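Clultby Repair and Reuse Group
Minutes of the monthly meeting, July
Back workshop, Monday, 7:30 p.m.
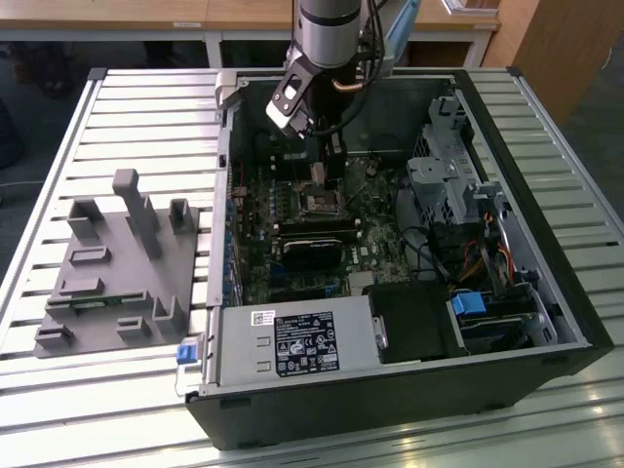 Black tower, side panel off, on the slotted bench.

1. Opening
The chair opened the meeting at 7:30 and again at 7:41, once the kettle had finished. Apologies were received from two members and, by text message, from a third who was in the parking lot. The June minutes were approved with one correction: "mother bored" should read "motherboard." The secretary stands by the original in spirit.

2. Desktop towers
There are 18 towers on the shelf from the Wimberg office clearance. The bench team reported on the black one with the green board. It has its memory slots, its expansion card, its drive cage and its power supply, and the bright blue latch handle on the drive bay was much admired. Members asked whether all towers could have bright blue latch handles. The chair noted that we do not manufacture computers.

There was a discussion of loose cables. One view is that they should be tied back before a machine leaves the bench. The other view is that the customer will put the panel on and never look again. The first view carried, 6 to 5, with one member asking what we were voting on.

Agreed: cables to be tied. Ties to be bought. Old bread bag clips do not count as ties.

Power supplies stay closed. Anyone who wants to know what is inside one may read the warning triangles on the label, which are there for that purpose.

3. Screws
The screw jar now holds, by the estimate of the member who dropped it, 1,000 screws. Sorting was proposed. Sorting was proposed in March as well. A muffin tin has been donated and will sit beside the jar as encouragement.

4. Parts order
The Perkeo order came to $59 and included 20 tubes of thermal paste. The intention had been two. The supplier will take back unopened tubes if we pay the postage, and the bench team would like to point out that paste keeps. Carried over to next month, along with the paste.

5. Bench rules
The following were read out and accepted:
Side panels go under the bench, standing up, with the case number in chalk.
Blank slot covers go back in the case they came out of.
No coffee on the slotted bench. The slots go all the way to somewhere, and we have not found out where.
Barcode stickers are to be left on. Peeling them is satisfying but makes the inventory wrong.

6. Magaña Street school request
The school would like machines for its library before classes start. Drives to be wiped and logged first. A member asked if the school would mind mismatched keyboards. The school has seen our keyboards and has asked anyway.

7. Any other business
The window still sticks. The good screwdriver is missing and its return is invited without questions. A motion to label the bad screwdriver "bad" was passed unanimously, the only item this evening to manage it.

Meeting closed at 9:05. Next meeting same room, same time. Someone else to bring milk.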